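Skip to content Home Cells Notes FAQ Contact

FAQ: looking after the bathroom cell

3 min read

I'm Mikkel Laxdal, and I look after the simulated bathroom cell at Virkesance — one white arm, one black gripper, and a lot of clutter. These are the things people ask me most!

How do you set the arm up before a run?

I load the room first, then the arm, then the small stuff (do it the other way and you'll be fishing things out of the floor). I jog the gripper down over the toilet tank, slowly, and check the wrist camera view before I save the home pose. 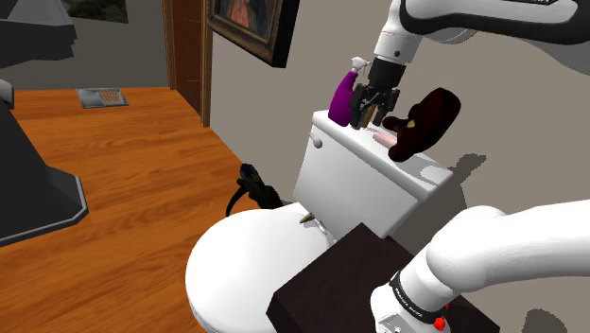
After that I save a copy under a new name, always, even if all I did was nudge the base a hair. A full check is 1,000 resets, and I let it go over lunch.

Why do the shadows have jagged edges?

Low shadow resolution. I keep it that way while I'm setting up, because it loads so much faster — I turn it up to 2,000 for the final renders.
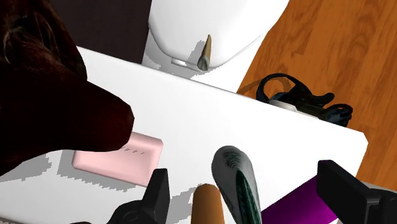
How often should I recalibrate the gripper?

Every time you change the finger model or the physics step, and otherwise once a month. I open and close it fully, compare both fingers against the joint readout, and fix the offset if they disagree.

What if an object sinks into the table?

Check its collision mesh, then its mass. I once lost a whole November afternoon to a missing zero!

Related
Naming your home poses
Morari cell: swapping the fingers
Kereama reset log, run 1,498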